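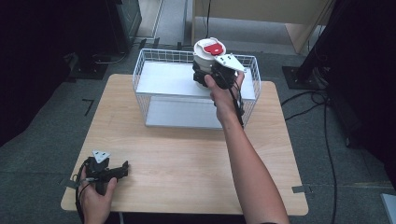
How soon after a match should soccer gear be washed?

The same evening. Sweat salts and grass stains set as the fabric dries, and a jersey left in a closed bag overnight usually needs a second cycle.

Jerseys and shorts

Turn everything inside out so printed numbers and badges face inward. Rinse mud off under cold running water first. Wash at 85°F with a liquid detergent and limit the spin to 900 rpm. Leave out fabric softener, which coats polyester and reduces its ability to move moisture. Hang to dry in shade. Heat-pressed numbers will lift at the corners after a few rounds in a hot dryer.

Grass stains

Mix one part white vinegar with two parts cold water. Work it in with a soft toothbrush, leave for 10 minutes, rinse, then wash as usual. Test on an inside hem if the shirt is a dark color. Do not use chlorine bleach on polyester or elastane.

Socks

Unroll them fully before they go in the machine. Rubber pellets from artificial turf collect in the toe, so shake them out over a trash can – they do not dissolve and will sit in the pump filter.
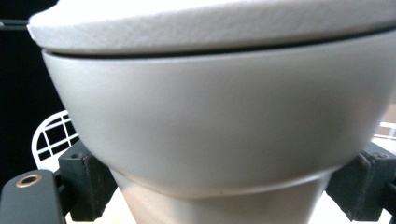 White toilet, lid and front of bowl

Cleats

Knock the soles together outdoors once the mud is dry. Remove the insoles and laces. Clean the uppers with a damp cloth and a little dish soap, and use an old toothbrush between the studs. Stuff with newspaper, replace it after two hours, and leave at room temperature. A radiator will crack the glue line at the toe. Leather uppers get a thin coat of conditioner once a month during the season, starting in September.

Screw-in studs: take them out every few weeks, wipe the threads and put back with a trace of petroleum jelly. Tighten by hand, then a quarter turn with the key.

Shin guards and gloves

Wipe shells with diluted dish soap. Sleeves go in with the socks. Goalkeeper gloves are hand washed in lukewarm water, pressed flat and never wrung. Store them slightly damp, palms apart – latex that touches latex will bond and tear.

Balls

Wipe with a damp cloth, dry, and let out a little air before winter storage. Moisten the needle before inserting it.

Shona Pollock, 20 October 2022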